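Wednesday with the old trucks at Dilton

In May I went to the open day of Griffiths, a small firm near Dilton which repairs and sells former army lorries. I came by bus and walked the last part, 19 minutes along a road without pavement. Entry was free, but for a ride you paid £12.

Berwyn Meredith led our group through the first hall. He spoke quickly and I did not understand every word, but he let us climb into the cab of a six-wheeled Prirner. The seat is very high and the gear lever is stiff. Its clock showed 1,068 miles, and he told us the army had kept it in storage for most of its life.

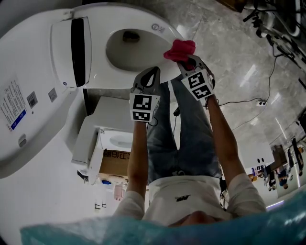 After lunch came the rides. I had number 517, which was called late, at ten to four. We went twice round the field and through a deep ditch, and my back felt it the next day. The driver's heater did not work, so bring a coat.

The parts shop closes at half past four. I bought a mirror arm there for my brother's trailer.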